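Can a Robot Tidy Your Bedroom Yet?

By Sheena Yule

You have probably seen a film of a robot folding a shirt. It picks up the sleeves, tucks them in and puts the shirt on a neat pile. Lovely. So where is it? Why are you still being told to pick up your own socks?

I get asked this a lot, and my answer is short. No, not yet. And I would be careful about anyone who tells you "next year", as people were saying "next year" when I was at school.

Let's start with what machines can do. A washing machine washes clothes and has done for a very long time. A dishwasher does the plates. Some homes have a little round vacuum cleaner that trundles about on its own and gets stuck under the sofa. These are all good machines, but look at what they leave for you. Who carries the washing to the machine? Who checks the pockets for tissues? Who lifts the chair so that the vacuum cleaner can get by?

You do, or a grown-up does. The bits that need hands are still done by hands.

Why are hands so hard to copy?

Try something. Shut your eyes and take a pencil out of your pencil case. Easy? Now think about what you did. You felt past the rubber and the ruler. You knew the pencil by its shape. You held it tightly enough that it didn't slip, and you didn't snap it. If it was the wrong way round, you turned it in your fingers without putting it down.

A robot has to be taught every part of that. Most robot hands aren't even hands. They have two fingers that open and close, a bit like kitchen tongs. Go and get some tongs (ask first) and try to do up a button with them. Try to open a crisp packet. I gave up on the button.

What about the films?

When you watch a robot film, be a bit of a detective. Here are some things I look for.

Is the film speeded up? Sometimes it says so in tiny writing in the corner. A robot called Prallix was shown clearing a table in a film 40 seconds long. I asked how long it took in real life, and the answer was 414 seconds. That's nearly seven minutes. You could have cleared it, eaten a biscuit and gone outside.

Is somebody steering it? Some robots in films are worked by a person with controls, like a puppet.

How many goes did it have? If it dropped the cup over and over and they only showed you the time it didn't, that is a trick, even if it's a polite one.

How does a robot learn, then?

One way is for people to show it. A person holds a gripper in their own hand, a gripper with a camera on it, and does the job themselves. They pick a thing up and put it down, and then they do it again. The camera records all of it, and a computer looks for patterns in what it has seen.

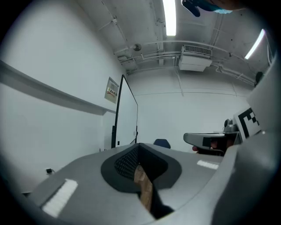 Brunello Fabbri works at a firm called Briron, where they do a lot of this. He told me that one simple job, moving a spoon from a drawer to a cup, was shown 123 times before they let the robot have a go. Then they swapped the cup for a taller one and it missed.

"It had learned that cup," he said. "It hadn't learned cups."

You learned cups before you could talk properly, so you can feel a bit pleased with yourself.

What about shops?

Shops ought to be easier, with their straight shelves and flat floors. But people put things back in the wrong place, bags split, and toddlers sit down in the middle of the aisle. I don't think a machine will be stacking all the shelves near you very soon.

I might be wrong, and I'd be glad to be. If you see a robot doing a real chore, in a real house, at normal speed and with no one steering, write in and tell me what it was. Until then, the socks are yours.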